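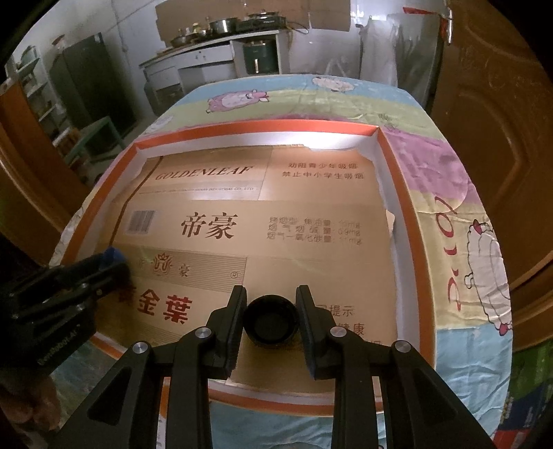 The cap, held in the gripper, and the tray.

By eight in the morning the queue outside Flisard Records went past the bakery, and I was number 30 in it, which I knew because a boy with a marker pen had written it on my hand. I didn't mind a bit! I'd been awake since four, thinking about one record and one record only.

Hjaltadóttir made a single album. Organ, voice, rain on a tin roof, and a choir from Sutstead who had been told the wrong key and sang in it anyway, beautifully, for all of side two. They pressed 403 copies in a shed out at Druvton and then the shed was sold. Now there was a reissue, the first ever, on heavy black vinyl with the lyrics printed inside, and the shop had been sent 8.

"Eight?" said the woman in front of me, who had a flask and a folding stool and had clearly done this before.

"Eight," I said.

She looked at the number on my hand and poured me a tea.

We talked the whole way along that queue. She wanted a seven-inch by a band she'd seen once in a car park in the rain, and she sang me the chorus – twice, with the drum part – until the man behind us joined in on the harmony. He had a lovely voice. It was March and bitterly cold and I honestly could have stayed there all day.

The doors opened at nine. People came out hugging flat square bags to their chests and grinning like children, and every time one of them passed I tried to see the corner of a sleeve. Grey would mean Hjaltadóttir. I saw red, yellow, a lot of stripes, and then grey, and grey again, and I stopped looking.

When I got to the counter the rack was bare where the H's should have been. I asked all the same. The lad shook his head and said sorry, and then he said hang on, and went down into the basement for so long that the people behind me started humming.

He came back with a plain white sleeve, soft at the corners. In pencil, very small, someone had written 304.

"It's not the new one," he said. "It's been under the stairs. Side one jumps a bit. Same price, if you want it?"

If I wanted it!

I carried it home inside my coat, on foot, as I didn't trust the bus. I put the kettle on and forgot about it. Side one jumped, just as he'd said, right in the middle of the rain. Then I turned it over and the choir came in, all of them, in the wrong key, and I sat down on the floor with my coat still on.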